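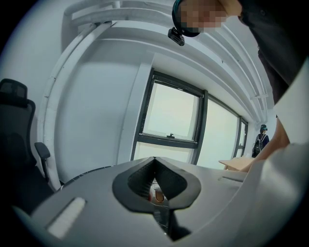
A hand-held gripper in use at the table by the windows, second-floor office.

Recording work moves upstairs: what changes for the packing teams

Since July, part of the packing hall's working day at Kerkico has been spent upstairs. Staff who used to do only packing and returns now also take shifts with the hand-held grippers, doing small handling jobs at a table so that the arms we are getting from Skekier can be trained on the way people do them. Several readers have asked what this means for hours, pay and the jobs on the floor. This item covers what has been settled and what has not.

The work itself is simple to describe. You hold the gripper, pick up an item, put it where the task sheet says, and start over. Most tasks take less than a minute. A recording counts only if it runs from the start position to the end position without a stop. Drops are fine as long as you pick the item up again and finish, and the developers have asked us to leave those recordings in. Please do not delete a recording because it looks clumsy.

By the end of last month the teams had saved 2666 recordings. Of these, 391 were sent back, most of them because the task sheet and the item did not match. That was a problem with the sheets. New sheets were printed and the old ones should go in the recycling box by the stairs. If you still have a sheet with a blue header, it is out of date.

Shifts upstairs are 2 hours, with a break in the middle. The first plan had people recording for half a day, and it did not work. The tool is heavier than it looks, and after a long stretch people complained of sore wrists and forearms. The shorter shift is now in the written agreement and cannot be extended by a team lead, even if everyone present is willing. If your wrist or shoulder hurts, stop and report it the same way you would report anything on the floor. The time is paid.

Pay for recording shifts is at your normal rate, including any evening supplement you would have earned downstairs during the same hours. There was a mistake in the first pay run and the supplement was left out. It has been corrected on the latest slip. Check yours, and go to the payroll window if the line is missing.

What happens to the packing jobs is the harder question. The first two arms will go to the returns line, where they will sort small goods into bins. Returns has been short of people for more than a year, and the company has agreed in writing that no one on that line will be moved without an offer at the same grade. The agreement runs until the end of next year. It does not cover the main packing lines, and we have asked for it to be extended to them. We have not had an answer.

There will be new duties, too. Someone has to clear jams, swap bins, check the items an arm cannot sort and decide when to switch it off. Management first described this as "supervision" to be shared among whoever was nearby. We objected, as that is how extra work ends up with no name and no pay attached. It will now be a listed role with training, and the training will take place at the Hrnčiar site in paid time. Transport is provided. Places will be posted on the board next to the canteen, and people from returns may apply first.

A word about recordings and privacy. The recordings are kept for training the arms. They may not be used to compare the speed of one worker with another, and faces are to be blurred before anything leaves the building. Your name is not stored with the file. The shift list in Fluna shows who was booked for a session, and team leads can see it, but it is not linked to the recordings. Anyone who does not want to take recording shifts can say so and will stay on regular duties. No reason has to be given.

Some small things that came up at the last meeting:

The upstairs room gets hot in the afternoon. Blinds have been ordered for the windows.

Lockers are still downstairs only. We have asked for hooks or a shelf so that bags do not end up on the floor.

The elevator may be used by anyone going up for a shift.

300 printed copies of the full agreement are available at the front desk and in the canteen. Questions for the next meeting can go in the box by the time clock until noon on the day before.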